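We use cookies to remember your settings. Accept | Manage preferences

Filed under: Workshop Tips > Clubs & Classrooms

Setting Up a Practice Table for a Robot Club

Our club meets in the Prulluleo workshop, and most of the time we used to lose went to the table, long before any code ran. These are the habits we kept after our first season of the Jememix sorting challenge.

Clear the table before you power up. Tools, tape rolls and drinks go on a side bench. A cable left under an arm will get pulled sooner or later.

Use shallow bins. Tall sides block the gripper and hide the bottom of whatever you are picking up. Kitchen organizers and old photo trays work fine. Wash them with dish soap first, then dry them well so tape will stick.

Give each bin its own color. It helps the students as much as the software, and you can say "red" across a noisy room and everyone knows where to look.

Mark where the bins go. Put a small corner of painter's tape at each spot. Peel it up at the end of the month and put down fresh tape, or the glue stays behind. Rubbing alcohol on a rag takes off what's left.

Weigh your practice objects. We keep ours under 700 grams. An empty bottle tips at the first touch, so pour in a little dry rice and tighten the cap. Don't use water near the controllers.

Check the gripper screws every 2 hours of practice. Snug is enough - overtightening strips the heads. The spare screws live in a Roltex drawer unit, sorted by length, and the hex keys hang beside it.

Start with one arm. Once a team can lift and place with the left arm ten times in a row, add the right. Two arms in the same bin is where most knocks happen, so run it at low speed and keep a hand near the stop button.

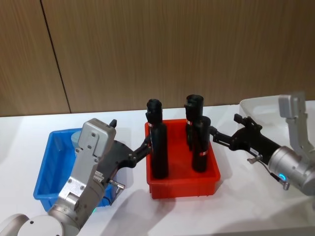
Workshop Notes, Issue 26, p. 14

With two grippers on bottles in one red bin, leave the front of the table clear so there is room to back the arms out. Decide which arm lifts first and write it on the team's card.

Wipe the tabletop with a damp cloth after each session. Grit gets under the bins and they slide. If a bin still moves, a square of shelf liner underneath holds it.

For the Mavromatis round in July, pack the bins nested with the tape, liner and rice in the top one, and label the lid with the team name.

Tagged: robotics club, organizing, small bins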